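Speaker notes – "Cleaning what the hand touches"
Talk for the spring staff meeting, Motetby building
Speaker: Sotiris Karras

Before I start

Wait until people at the back have a chair. Say thank you to Manouchehr Pakzad, he wrote the first version of this talk and many of the good parts are his.

Tell them the length: 19 minutes, then questions. I speak slowly, so please do not add more stories.

Opening

Ask the room: what did you touch this morning before your first coffee? Let two or three people answer. Usually they say the phone and the door. Very few say the chair, the cupboard front or the bottle they clean with.

Our building at Motetby has 135 rooms. When I came to work here, we had one cleaning list for all of them, and it spoke mostly about floors. Floors are important, but we do not put our hands on floors.

Part 1. Smooth surfaces and marks

Say: a smooth, pale surface is easy to wipe and it is also the surface where every mark can be seen. With gloves on we work close to it, and our eyes should be close too.

Points to make here:
Look at the surface from the side, against the light. A shiny spot can hide a smear next to it.
Where two parts meet there is a thin line, and dirt likes this line. Go along it with the corner of the cloth.
A gray mark can be dirt, or it can be print or paint. Try a small place first. If the cloth stays clean, stop rubbing.

Pause here. Change slide.
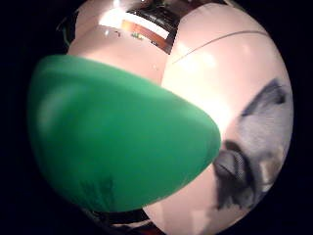 Part 2. The spray bottle

Many people smile at this part, because they think they know how to spray. I thought so also.

Hold up the bottle from the table. Show the trigger, the collar, the nozzle. Ask who has ever cleaned the nozzle. Wait for hands.

Then the three rules from the Fladar course:
Spray on the cloth when the surface is near food, paper or a socket.
Turn the nozzle away from your face before you open or close it.
Wipe the bottle itself at the end of the shift, mostly the neck and the trigger.

The ribs on the collar are good for the grip, but they keep old product between them. A soft brush is enough. On the next slide, let them look at the ribs for a moment and do not talk. 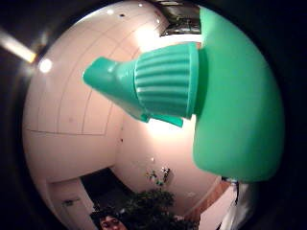
Motetby Building Services – Cleaning and Room Care Team

Part 3. How we order and refill

Tell the Tsoukalas story, short version. We ordered refills from Tsoukalas in April and wrote the room number in the box for quantity. They delivered 697 bottles. It took us a long time to find a shelf for them. People like this story, but do not stay in it too long.

After this we changed the order form. Now two persons sign it, and Manouchehr keeps the copy in the blue folder.

Labels: every bottle which we refill gets a new label on the same day. If the label is gone, the bottle goes back to the store room, also when you are sure what is inside.

Practice

Make pairs. Each pair takes gloves, one cloth and one bottle, and cleans one chair back. The partner only watches and says where the hand did not go. Then they change. Give them five minutes – they will ask for more.

Questions I usually get

Can we use the Ivodau cloths again? Yes, after washing, without softener.
Do we need gloves for only water? No, but put them on before you take any product.
Who do I ask about a stain I do not know? Me or Manouchehr, before you try something strong.

Collect the bottles at the door and check that the nozzles are closed.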